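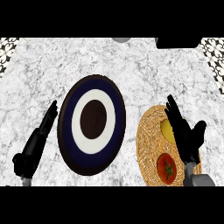 Contra la encimera eterna

Llevo años escuchando la misma frase en boca de gente que va a reformar la cocina: quiero algo que dure para toda la vida. La he oído en casas de amigos, en la cola de la ferretería y, hace poco, en mi propia familia, cuando mi hermana y su marido decidieron tirar la cocina de su piso y empezar de cero. Les pareció una aspiración tan razonable que ni siquiera la discutieron. A mí me parece una mala manera de empezar, y quiero explicar por qué.

La cocina es la habitación de la casa donde más cosas pasan. Se corta, se derrama, se quema, se apoya la compra, se hacen deberes, se discuten facturas. Pedirle a una superficie sometida a ese trato que no cambie es pedirle algo que no le pedimos a ninguna otra parte de la vivienda. Aceptamos que una pared se repinte y que un suelo de madera coja marcas. En cambio, una mancha de limón en la encimera se vive como un accidente que hay que contar a las visitas.

Mi hermana pidió tres presupuestos. El más caro se lo dieron en Trusa, una tienda de la carretera de salida con exposición de dos plantas, y venía acompañado de una carpeta con muestras. El comercial les habló sobre todo de resistencia: al calor, al rayado, a los ácidos, a los golpes. En ningún momento les preguntó qué cocinaban ni cuántas veces por semana. Tampoco les preguntó cuántos años pensaban quedarse en el piso, que a mí me parece la primera pregunta.

El presupuesto de Homport era más corto y más barato, y lo redactó una mujer llamada Barbara Górecki que lleva media vida midiendo cocinas ajenas. Fue a la casa, abrió los cajones, pidió permiso para mirar dentro del horno y les dijo que, por lo que veía, allí se cocinaba poco y se desayunaba mucho. Les recomendó gastar menos en la piedra y más en los cajones. Mi hermana se ofendió un poco. Luego eligió lo que le recomendaban.

No cuento esto para hacer publicidad de nadie. Lo cuento porque creo que resume bien el problema. La idea de durabilidad que se vende en las tiendas tiene que ver con el material, y la que importa en una casa tiene que ver con el uso. Una encimera puede estar intacta dentro de treinta años y haber estorbado desde el primer día por demasiado alta, por demasiado estrecha o por estar mal iluminada. He visto cocinas con piedra carísima en las que el único sitio cómodo para picar cebolla era una mesa auxiliar comprada después.

El prestigio del mármol

El mármol merece un apartado, porque es el material con el que más se sueña y del que más se quejan quienes lo tienen. Es una piedra calcárea. Reacciona con el vinagre, con el vino, con el tomate, con cualquier cosa un poco ácida, y el resultado es una zona mate donde antes había brillo. Ningún sellador lo evita del todo. El sellador frena la entrada de líquidos en el poro, pero el ataque del ácido ocurre en la superficie y ocurre igual.

Durante mucho tiempo esto no le importó a nadie. Las cocinas de los pueblos donde había cantera tenían mármol porque era lo que había, y las pescaderías y las pastelerías lo usaban porque es frío y se limpia bien. Aquellas piezas acababan gastadas, con el canto redondeado y la zona de trabajo de un color distinto al resto. Mi abuela tenía una así en la cocina de la casa vieja, junto a la ventana. Estaba llena de cercos. En ella se amasaba, se despiezaban conejos y se dejaban las llaves. Cuando se vendió la casa, fue lo único que mi madre habría querido llevarse y no se pudo, porque se partía.

Lo que ha cambiado es lo que esperamos ver. Las cocinas que miramos hoy, en catálogos y pantallas, están siempre recién hechas. Muchas de esas imágenes ni siquiera corresponden a una cocina que exista: son modelos por ordenador en los que la veta cae donde conviene y la luz no deja huellas de dedos. El comprador compara después su encimera real, la de los cercos, con aquella otra, y siente que algo ha fallado. No ha fallado nada. La piedra se comporta como piedra.

De ahí viene el éxito de los imitadores. Hoy se fabrican superficies que copian la veta del mármol y no reaccionan al limón. Son buenos productos y no tengo nada contra ellos, salvo una cosa: cuando se rompen o se desportillan, se arreglan mal. El dibujo suele estar solo en la capa de arriba y un golpe en el canto deja al aire un material de otro color. El mármol de verdad se puede volver a pulir en casa en una mañana. Es curioso que llamemos delicado al que se repara y duradero al que hay que sustituir entero.

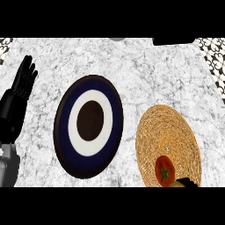
Reparar como criterio

Si tuviera que proponer un criterio para elegir, sería ese: qué pasa el día que se estropea. Es una pregunta incómoda para quien vende, porque obliga a hablar de un futuro con desperfectos justo cuando el cliente está ilusionado. Pero da mucha información. La madera se lija y se aceita, y lo puede hacer cualquiera con una tarde libre. El acero se raya entero y a los pocos meses las rayas forman un tono uniforme que ya no se distingue. El laminado no se repara, pero cambiarlo cuesta poco. La baldosa, que hoy se considera anticuada, permite quitar una pieza y poner otra, siempre que alguien tuviera la precaución de guardar una caja.

Yo guardé la mía. Cuando arreglamos el baño sobraron nueve baldosas y las metí en el trastero, detrás de las maletas. He usado 4. Las otras siguen allí y me dan una tranquilidad que ninguna garantía me ha dado nunca.

Hablando de garantías. La de la encimera que le ofrecían a mi hermana en la primera tienda ocupaba varias hojas y excluía casi todo lo que ocurre en una cocina: el contacto directo con recipientes calientes, los impactos, los productos con lejía, las uniones mal selladas por terceros. Quedaba cubierto el defecto de fabricación, que suele verse el primer día o no verse. No digo que sea un engaño, porque está escrito y se puede leer. Digo que la palabra garantía hace en el ánimo del comprador un trabajo que el texto no respalda.

También está el asunto del dinero, que en estas conversaciones se trata con mucha delicadeza. La diferencia entre los dos presupuestos era de 1000 euros solo en la piedra. Con esa cantidad se pagan unos herrajes decentes, y los herrajes son lo que se toca cada día. Un cajón que abre entero y cierra sin golpe se nota todas las mañanas. El canto biselado de una encimera se nota la semana en que la instalan.

El que venga detrás

Hay otro argumento a favor de lo eterno que sí me tomo en serio, el del desperdicio. Se dice que, si ponemos algo que dure siempre, nadie tendrá que tirarlo. Ojalá fuera cierto. La mayoría de las cocinas que acaban en un contenedor no están rotas. Se tiran porque se ha vendido el piso, porque se quiere unir la cocina con el salón o porque el color cansa. En mi calle hubo en octubre tres contenedores de obra a la vez y en los tres asomaban encimeras en perfecto estado. Una era de granito, de las que se anunciaban hace años como la última que compraría uno en su vida. Probablemente lo fue para su dueño. El siguiente compró otra.

Lo que reduciría ese desperdicio sería que las cocinas se pudieran desmontar. Una encimera pegada con silicona y encastrada entre dos paredes solo sale a trozos. Si va atornillada desde abajo, sobre muebles de medida corriente, puede pasar a otra casa o por lo menos a un garaje. En el barrio de Ventura hay un almacén de materiales recuperados donde venden piezas así, y el encargado me comentó que le ofrecen mucha piedra y apenas puede aceptar una parte, porque casi toda llega rota o cortada a una medida imposible. Tenía una bancada entera, con el hueco del fregadero bien recortado, por 332 euros. Llevaba meses sin salir. La gente que entra, me dijo, busca puertas.

Admito que mi postura tiene un punto débil. Hay personas para las que la cocina nueva es la única gran compra que harán en la casa, y tienen todo el derecho a que les dé alegría verla. Mi vecina del segundo ahorró mucho tiempo para la suya, es blanca y brillante y le pasa un paño cada vez que apoya un vaso. A mí me agotaría. A ella no, y no soy quién para explicarle que debería haber puesto laminado. Lo que me molesta es que se le vendiera con el argumento de la duración, cuando podían haberle dicho que era bonita y que ya habría que cuidarla.

Porque cuidar las cosas también se ha vuelto sospechoso. Un material que pide atención se presenta como defectuoso, y el ideal es aquel del que uno puede olvidarse. Mi abuela no se olvidaba de su piedra. La fregaba con jabón todas las noches y no dejaba el limón encima, aunque a veces lo dejaba y por eso había cercos. Entre el cuidado y el descuido, aquella encimera duró más que ella.

Mi hermana terminó la obra antes del verano. Puso un laminado gris bastante corriente y unos cajones muy buenos. En la esquina del fregadero ya tiene un golpe, de una olla que se le escurrió. Cuando fui a comer me lo enseñó nada más entrar, luego puso encima el frutero y nos sentamos a la mesa.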